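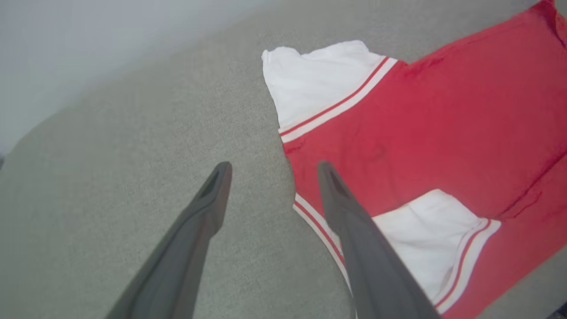
Falevcombe's clothing swap to return in July with longer hours and a children's corner

The Falevcombe clothing swap, which has become one of those summer dates that people in town pencil in before they have even bought a new calendar, will be back at the old Stekero building this July, and the organizers say it will be a bigger and slower affair than the one last year.

Slower is meant kindly. Anyone who stood in line last summer will remember how the doors opened at 10 a.m. and how, by lunchtime, the better coats had all gone home with somebody and the tables in the middle of the room had turned into one long heap of sleeves. This time the swap will run from 9 in the morning until 6 in the evening, with fresh clothes brought out every hour, so that a person who works the early shift and comes by at four o'clock has as fair a chance at a decent pair of jeans as the early birds do.

Last year's event drew 628 visitors, a number that surprised even the people running it, who had put out chairs for far fewer and ended up borrowing more from the church across the street. The first swap, held in a much smaller room above the Ho bakery on Skovance Road, had 96 visitors, and quite a few of those had come up the stairs looking for bread.

The rules have not changed much. You bring clean clothes in wearable shape, you get one paper ticket for each piece, up to 15, and you spend the tickets on whatever you like. Shirts, sweaters, skirts, pants, jackets and shoes are all welcome. Socks and underwear are not, unless they are still in the store packaging, and swimwear falls under the same rule. A missing button is fine - there will be a mending table by the side door with a big tin of spares, and several good sewers from the Skovance quilting circle have promised to sit there through the afternoon and show people how to put one back on.
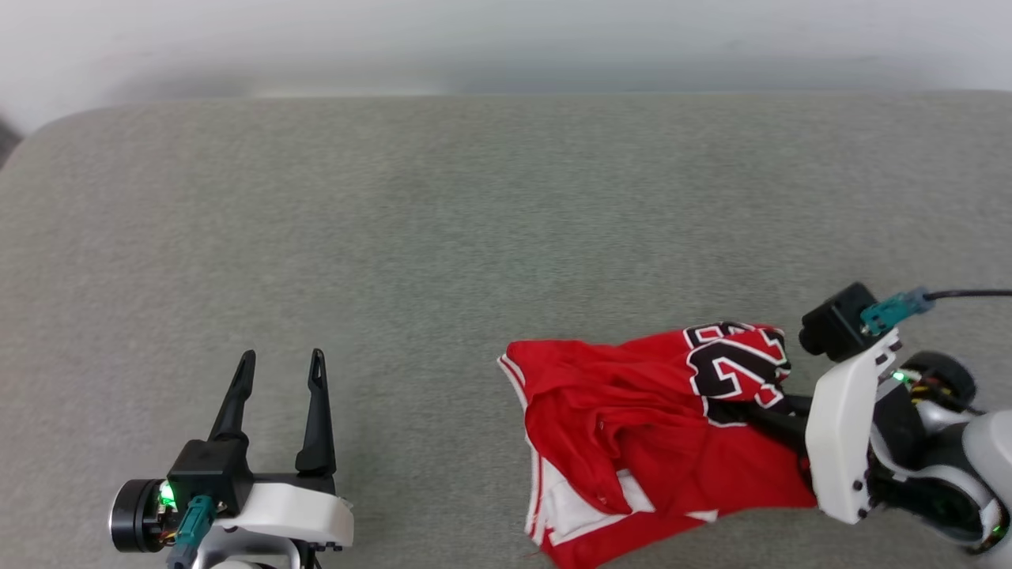 Tickets left over at the end of the day can be dropped in a jar near the exit, and those go to families who come in without anything to trade. That small jar did a lot of work last year. By closing time it had held 172 tickets, and most of them were turned into winter coats and school clothes before the lights went off.

The children's corner is new, and it came out of a suggestion card that was filled in, going by the handwriting, by somebody quite young. Kids' clothes will have their own tables this year, set low enough for smaller visitors to reach, and sorted by size instead of by type. Parents had complained, in the friendliest way, about having to dig through grown-up T-shirts to find anything for a four-year-old. Baby clothes will be bundled in sets of five and will cost a single ticket per bundle, which should please anyone who has watched a baby grow out of a whole drawer in a month.

There will be a place to try things on, too. Last summer's changing area was a curtain hung across a corner, and it came down twice. The Stekero building has two small offices at the back that have been cleared out for the purpose, each with a proper door and a mirror, and there will be a bench outside for the patient people who hold the bags.

Clothes can be dropped off ahead of time during the first two weeks of July, between 3 p.m. and 7 p.m. on weekdays, at the side entrance on Skovance Road. Please fold them if you can. Early drop-offs get their tickets on the spot, and the tickets are good all day at the swap, so there is no need to carry heavy bags through the summer heat on the day itself.

Whatever is left when the doors close will be sorted the next morning. Good pieces go to the thrift store in Ho, and worn cotton is cut up for cleaning rags, which the bus garage is always happy to have. Last year 222 pounds of cloth went that way.

Coffee, lemonade and rhubarb cake will be sold in the yard from 10 a.m., weather permitting, and under the awning if it isn't. Entry is free. Parking near the building is tight, and the organizers ask anyone who can walk or take the bus to do so - the number 4 stops right at the corner. Dogs are welcome in the yard but not indoors.

Helpers are still needed for the last shift, from 4 p.m. to closing, and for sorting the morning after. A sign-up sheet is hanging in the Falevcombe library, next to the seed exchange.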